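Gevstead Fix-It Forum > Desktops > Opening things up

Old Dell desktop: can I reseat the processor and memory myself, and do I need to touch the power supply?

Posted by stirano_attic
April 4, 2025

Hi all! I've got a Dell desktop that came to me when my aunt's office closed up, and I'd love to get it going again for the kids' homework. When I press the button the fan spins, the light comes on, and then it gives me a few beeps and nothing on the screen. I tried it with two different monitors and both cables I own, so I'm pretty sure it isn't that.

I took the side off last night (no tools needed, which surprised me) and had a good look around before I lost my nerve.
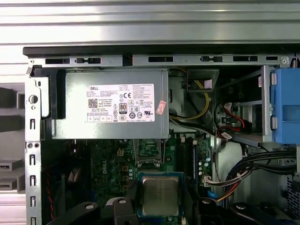
Beeps seem to mean memory from what I've read, but somebody at the Mulero store told me it could just as well be the power supply, and that I might as well replace it while I'm in there. I'm not so sure. The one in there is a Dell unit with the 80 efficiency logo on the label, and I'd rather not spend money on another one if the fan is already spinning. Also it sits right over a good part of the insides, so I don't know if it has to come out before I can get at anything else.

So I guess what I'm asking is whether I can do the memory first without pulling the power supply, and whether it's a terrible idea for a beginner to lift the processor out and put it back. I've never done either. I have a decent screwdriver set, a clean table and one free Saturday.

Thanks in advance! I'd like to have this settled before May, when school projects get serious.

Posted by gevstead_garage

Memory first, every time. It costs nothing and it's the thing that gets knocked when a computer rides around in the back of a car, which I'm guessing yours did.

Shut it down, pull the power cord out of the wall, and hold the power button in for a few seconds to drain what's left. Touch the bare metal of the case before you touch anything else. I know people who skip that and get away with it, but I'm not one of them — I killed a perfectly good stick one winter in wool socks on carpet.

Open the little latches at the ends of the slot, lift the stick straight up by its edges, and look at the gold contacts. If they look dull, wipe them with a dry lint-free cloth. Then line up the notch and press down on both ends until the latches come up. It takes more push than you'd think! Most of the "dead" memory I've been handed was only pushed in on one side.
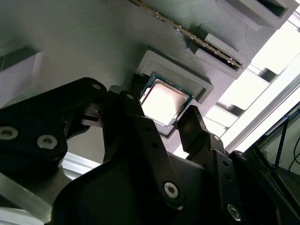

Try one stick by itself before you put them all back. If it starts, shut down, add the next one, and so on. If it beeps again, you've found either a bad stick or a bad slot, and swapping that stick into a slot you know works will tell you which.

As for the processor, leave it alone until you've done all that. I've reseated exactly 3 in my life and only one of those needed it. If you do go there, you'll have to take off the cooler, clean away the old paste and put on fresh. Let the chip drop in under its own weight with the corner mark lined up. If it's sitting even a little crooked, don't close the lever on it. Pick it up and set it down again.

Posted by Dam_and_daughters

just buy a new one lol. we had the same beeps and in the end got a refurbished machine from Đàm for 162 dollars and it was running by dinner. not worth a Saturday imo 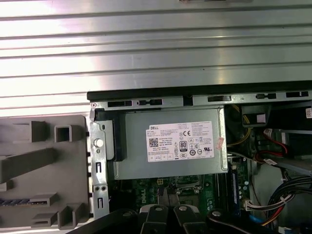

but if you do open it, check the power supply plugs are pushed all the way in. ours weren't. we found that out after we bought the other one

Posted by rainyday_solder

Seconding the garage post, and I'll add a bit on the power supply, because you asked about it and it got passed over.

Don't replace it yet. A spinning fan doesn't prove it's good, but beeps mean the board is awake enough to complain, and in my experience a bad supply usually gives you silence or a machine that shuts itself off. Whether it has to come out depends on the model. On some Dells it swings up on a hinge, and on others you undo a few screws at the back and slide it over. Look up the service manual with the tag number on the case, it's free and it has drawings. And please don't ever open the supply itself, the metal box. There's stuff in there that can hurt you with the cord out.
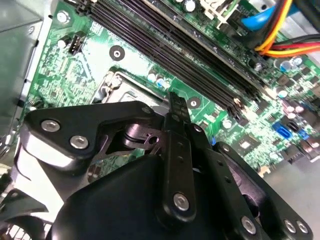

Once you can get at the board, take a phone picture of every cable before you unplug it. I mean every one! Those fan plugs look so obvious until an hour later when you're holding one and can't remember which way it was facing. I put my screws in a muffin tin, the 12-cup kind, one cup for each thing I take off.

Write down the beeps, too. Count them, note the long ones and the short ones, and check them against the manual. That could save you the whole processor adventure. Come back and post the pattern if you can't find it listed, and say which slots have sticks in them right now.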